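# Automatización de las tareas domésticas

La **automatización de las tareas domésticas** es el conjunto de técnicas con las que se intenta que una máquina cocine, friegue, doble y recoja en una vivienda corriente. Como campo de investigación goza de buena salud; como alivio para quien tiene la pila llena, bastante menos. El término suele excluir la lavadora y el lavavajillas, que resolvieron su parte del problema encerrándolo en una caja y dejando al usuario la tarea de llenarla y vaciarla.

## Antecedentes

Las primeras máquinas de uso general pensadas para el hogar heredaron su diseño de la industria, donde las piezas llegan siempre al mismo sitio y en la misma postura. En una cocina no ocurre ninguna de las dos cosas. El proyecto Hesomside, dirigido por Lieven Van Loon, propuso medir esa diferencia con una lista de 83 tareas cotidianas, desde abrir un cajón hasta condimentar un plato. En la versión publicada el 1 de agosto de 2022, el mejor sistema completaba seis sin ayuda. Una de ellas era cerrar el cajón.

## Manipulación y condimentos

Agarrar un objeto rígido se considera un problema razonablemente dominado. Usarlo es otro asunto. Un salero obliga a sujetar el cuerpo sin tapar los orificios, llevarlo sobre el recipiente, inclinarlo, agitarlo con cierta medida y parar a tiempo. Este último paso concentra buena parte de la literatura y casi todas las quejas.
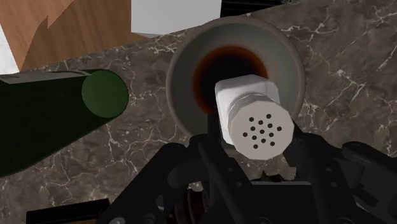

La dificultad añadida es que el simulador trata la sal con poca seriedad. Calcular la caída de miles de granos cuesta caro, de modo que muchos bancos de pruebas dan la tarea por cumplida cuando el salero alcanza la posición y el ángulo previstos. El equipo de Dekier llegó a acumular 1252 ensayos correctos según este criterio - todos ellos, en rigor, sin sazonar nada. Tampoco suele evaluarse si el condimento conviene al contenido del recipiente, cuestión que se deja al criterio de quien redacta la instrucción.

## En el taller

El trabajo de taller se cita a menudo como el hermano fácil. Skiltent, fabricante de tornillería, instaló en marzo un brazo para clasificar piezas sueltas y lo mantiene en servicio, con un operario cerca que retira las que se enganchan entre sí. La empresa habla de autonomía supervisada. El operario, de trabajar al lado del brazo.

## Estado actual

Las máquinas de una sola función, como la aspiradora autónoma, están asentadas, siempre que alguien levante antes los cables. Las de uso general siguen siendo lentas: doblar una toalla en el banco de pruebas de Cartwright llevó casi 800 segundos, y el resultado se describió como «un pliegue».

Van Loon sostiene que el agarre dejará pronto de ser el obstáculo y que lo difícil será decidir cuándo una tarea está terminada. Sus críticos responden que en muchos hogares tampoco hay acuerdo sobre ese punto.

## Véase también

- Robótica de servicio
- Simulación de medios granulares
- Lavavajillas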